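4.2 Back-channel contacts and the press

The Mernau talks are usually dated from the first joint statement. We think this is too late. Notes kept by the Pliditz delegation show contact as early as December, nearly five months before anything was announced, and through people with no formal standing at all. Loureiro makes a similar point about the ferry dispute, though her sources are mostly on the Nordin side.

Two channels matter here. One ran through the trade office - slow, written, every message copied to both capitals. The other was by phone. Much harder to trace. Call logs survive only in part and the interviewees disagree on who rang first.
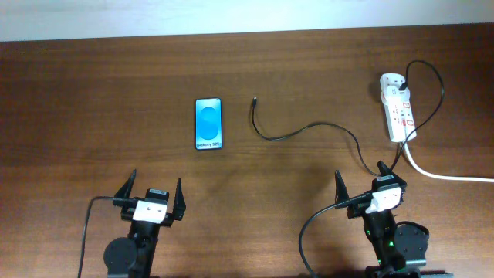 Figure 2. Smartphone and charging cable.

What they do agree on is the effect. By the time the border question reached the table, both sides knew roughly what the other could sell at home. Hence the odd calm of the opening session, which reporters at the time read as lack of interest. Not so, in our view. The hard part had been done already.

A word on leaks. The Gimik papers, published while talks were still going on, are often blamed for the walkout. The timing is wrong for that. The Pliditz team had asked for a recess the evening before, and thier draft reply was already written. Leonilde Loureiro reads the same draft as a bluff; we are less sure. More on this in section 5, where we go thru the withdrawal clause and its two later versions.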